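Home | Projects | Floors | Furniture | Ask Me | Archive
Print this page | E-mail this page

How to Protect a Wood Floor from Chair Legs

I put off doing this for two years and paid for it with a set of gray arcs under my dining chairs in Riltmont. Felt pads are cheap, and the whole job fits into one December evening with the radio on. You need pads, rubbing alcohol, an old rag, a butter knife and a towel to lay the chair on.

First, take a good look at what touches the floor. Four straight legs are easy. Tube frames and sled bases want a wraparound pad, and anything on casters needs soft wheels instead – felt won't help you there.
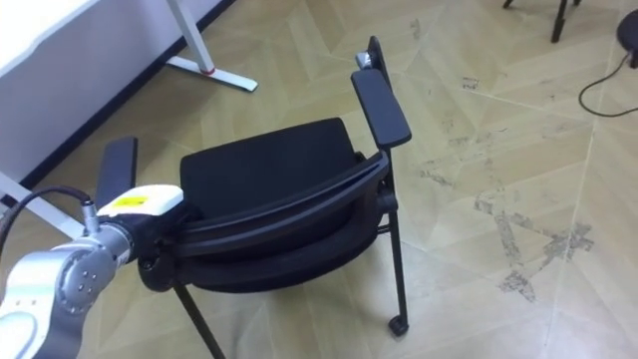 Black armchair on a light chevron floor.

Now get the old glides off. Flip the chair onto the towel and work the butter knife under the edge, going slowly. If the glue is stubborn, warm it with a hair dryer for a minute and try again. Then wipe every leg with alcohol and let it dry completely. I skipped this once and found pads stuck to my socks for a week!
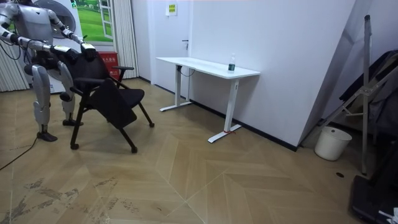
Moving chairs the right way matters as much as the pads do. Most of my scratches came from dragging (guilty), usually with something heavy piled on the seat. Watch out for the backrest, too. It's the handiest place to grab, and both grippers are on it in the photo, with the chair tipped back a little, but tipping puts all the weight on fewer points. On a herringbone floor like that one I'd lift from under the seat every time, as the boards run in two directions and a scratch is bound to cross the grain somewhere.
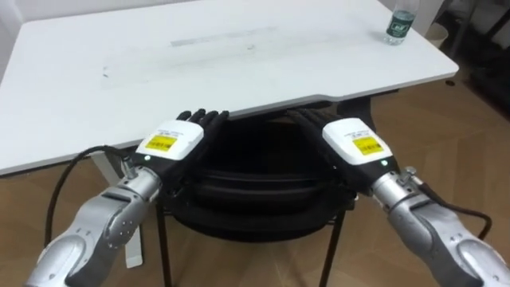
Sticking the pads on is the fun part. Peel, press hard for a slow count of thirty, and leave the chair upside down overnight if you can stand to. While you're waiting, do the table. Mine had the same kind of faint gray smudges and streaks you see on this white top, and a damp cloth with a drop of dish soap took care of them. Wipe the legs while you're down there and give them pads as well.

Check the pads every couple of months. Grit gets into the felt and turns it into sandpaper, so vacuum them or just swap them out.

Print this page | E-mail this page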